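Paper cup

A paper cup is a disposable drinking vessel made from paperboard, usually lined or coated on the inside so that liquid does not soak into the wall. Paper cups are used for hot and cold drinks, for rinsing, for serving small portions of food and, outside catering, for sorting, stacking and measuring. The standard form is a shallow truncated cone, wider at the mouth than at the base, with the upper edge turned outwards into a rolled rim.

Construction

Most paper cups consist of two pieces of board. The sidewall is cut from a printed or plain sheet as a curved blank shaped like a section of a ring. The blank is wrapped around a tapered former and its two straight edges are overlapped and sealed, leaving a single vertical seam. The base is a separate disc with its edge folded down. It is pushed into the narrow end of the wall, and the lower margin of the wall is folded inwards over it and pressed flat. The fold leaves a short skirt below the base, so that the floor of the cup does not touch the surface on which it stands.

The rim is formed last. The upper edge of the wall is moistened or lightly oiled, then curled outwards by a heated die. The curl stiffens the mouth, gives a smooth edge for drinking and provides the ridge over which a lid is fitted. A cup with a damaged curl loses much of its resistance to squeezing and will often leak beneath a lid.

Coating

Early paper cups were waxed. Wax performs adequately with cold drinks but softens in hot ones, and it was largely replaced by a thin film of polyethylene applied to the board before cutting. The film also acts as the adhesive - the seam and base are closed by heating the plastic until it fuses. Plant-based films and water-based dispersion coatings are used in the same way. Cups for cold drinks may be coated on both faces to prevent condensation from weakening the board.

Taper and stacking

The slope of the wall allows cups to be nested. When nested, each cup rests on the one beneath it, and the distance between successive rims is known as the stacking height. In the Rullell plain white range this distance is 6 mm, and the cups are supplied in sleeves of 28. Too small a taper causes the cups to bind together and makes them difficult to separate; too large a taper reduces stability when the cup is filled.

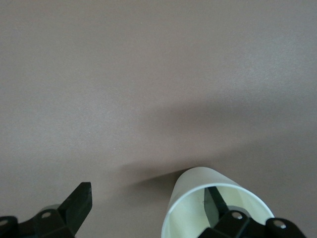
The taper also governs how a cup behaves on its side. An empty cup laid on a flat surface touches it along a line running from the rim towards the base, and if pushed it rolls in an arc instead of a straight line. The centre of the arc lies on the side of the narrower end. Arūnas Mägi, in the handbook Tableware in Board, gives this as a simple classroom demonstration of the geometry of the cone.

Stability

An empty paper cup is light and is easily knocked over. Stability when filled depends on the width of the base, the height of the liquid and the evenness of the skirt. The Backlund test places a filled cup on a board which is raised at one edge; a cup is passed if it remains upright at 15 degrees. The test is repeated with 5 cups from the same sleeve.

Disposal

The coating must be separated from the fibre before the board can be pulped, and many general paper mills do not accept coated cups. Youssra Alaoui's survey of collection schemes in Raltmont found that cups stacked before disposal took up far less room in the bin, though liquid left in the lower cups was a frequent cause of rejected loads - a problem reduced by placing a drain beside the collection tube.

See also

Drinking vessel
Paperboard
Cup sleeve
Dondard lid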